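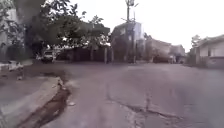 Ilse Brandes wrote in to ask whether a Podgate unit can manage a street with broken pavement and an open gutter, or whether it needs a smooth sidewalk the whole way. Her question comes up often, so it goes first.

Can it drive on cracked asphalt?
Yes. The Pinto base has four driven wheels and slows down when the surface gets rough. Long cracks and chipped patches are fine at walking speed. It will not cross an open gutter. During setup we mark gutters and slab edges as no-go lines, and the unit stays on the road side of them.

What is the difference between the Pinto and the Fluker?
They use the same base. The Pinto carries a locked box for parcels and groceries. The Fluker has an open rack for trays and crates. Both carry up to 88 pounds. You can swap the top with the wrench in the kit.

Do I need to map my street?
You walk the route once with the unit following you. Walk it in both directions if the street has a slope. The map is saved on the unit and you can edit it in the Mandus app.

What if a car is parked in the way?
The unit stops, waits, and looks for a way past inside the lines you set. If there isn't one, it sends you a message and stays put. You can then send it home or steer it yourself from the app.

Do tree shade or gray skies cause problems?
Heavy shade can hide the edge of the road from the camera, so we set a lower speed under trees. An overcast day is fine. Do not run it in thick fog or after dark without the light bar, sold separately.

Is it legal where I live?
Rules differ from town to town. Check with your city office before you order. We can send a spec sheet for the permit form.

How long does the battery last?
Plan on 11 miles on flat ground. Hills and full loads cut that down. A full charge takes four hours from a wall outlet.

What does it cost?
The starter kit is $1,097 and includes the base, one top, the charger and a year of the app. Spare wheels are sold in pairs.

When do new orders ship?
Orders placed by 1st September go out with the fall batch. Later orders ship in March.

Can I return it?
Yes, within 30 days, with the charger and both keys. Wipe the wheels before you pack it. We don't refund shipping on used units.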